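I've been driving the simulated robot by remote for most of June now, and my hands have finally stopped cramping. A few people asked what it involves, so I'm writing it down while I still remember being bad at it.

The job is simple to explain. We want the robot to learn household tasks, and the way it learns is by watching recordings of a person doing those tasks through its arms. I hold a controller in each hand, the arms copy my hands, and everything gets logged. Each recorded go is called a demo. Our target for the bedroom set is 600 demos. As of last night we had 397 that Ese Okafor was willing to keep.

Ese does the checking. She threw out 89 of mine, nearly all from the first fortnight. Most of the tasks had been finished, but I'd dithered. If I stop with the gripper hanging in the air while I decide what to do next, the robot learns to stop there as well. Kęstutis Luik told me this on my first morning and I didn't take it seriously until I saw a trained version of the arm pause over a drawer for four seconds, the same way I do.

The room I've spent the most time in is the loft bedroom. It has a long wooden desk down the right side, a chest of drawers against the wall and a loft bed further back with a ladder at each end. I do a lot of my warm-up at the desk, picking up the bread-shaped thing and putting it down again.
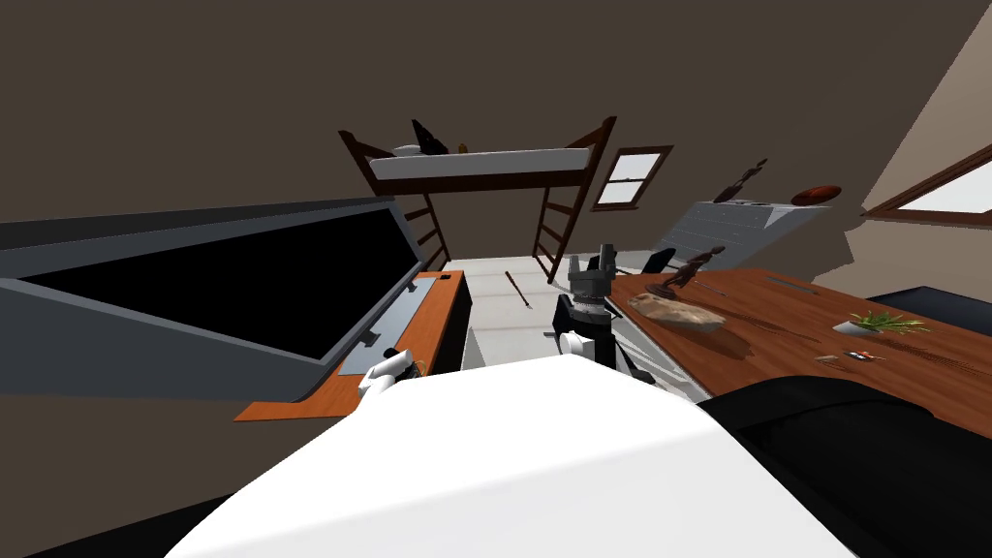
*Divholm Robotics Club – Remote Operation Group*

My right hand is the good one. The left is still slow, and I tend to park it by the little orange desk and forget about it. Chukwuemeka Adeyemi, who got me into this, says to keep both arms moving a bit even when only one has a job, but I find that harder than the task itself.

Depth is the other problem. With a flat monitor I close the fingers too early and grab air. I tried a headset for a week and my depth got better, but I felt sick after half an hour, so I went back to the monitor and learned to come in low and slow.

Some things that helped me:

- Run through the whole move in your head before you press record.
- Rest your elbows on the table. My shoulders gave out long before my hands did.
- If you fumble a grasp, back off and try again in one smooth go. Ese keeps those, and they're useful for teaching recovery.
- Stop after 200 minutes in a day. I've gone past that and binned everything from the last stretch.

We've been using Dremumo for the recording side. It's fine, although it forgets my controller settings whenever I close it, and I've taken to keeping them on a sticky note. Oluwatosin Ezeani is writing a small script to load them at startup.

Next up is the kitchen, with Ibrahim Adeleke on the second set of controllers so we can get through it faster. I'm told the cupboard doors are awful. I'd also like to go back and redo some of my early bedroom demos left-handed – there are hardly any of those in the set, and the robot will only be as good with that arm as we are.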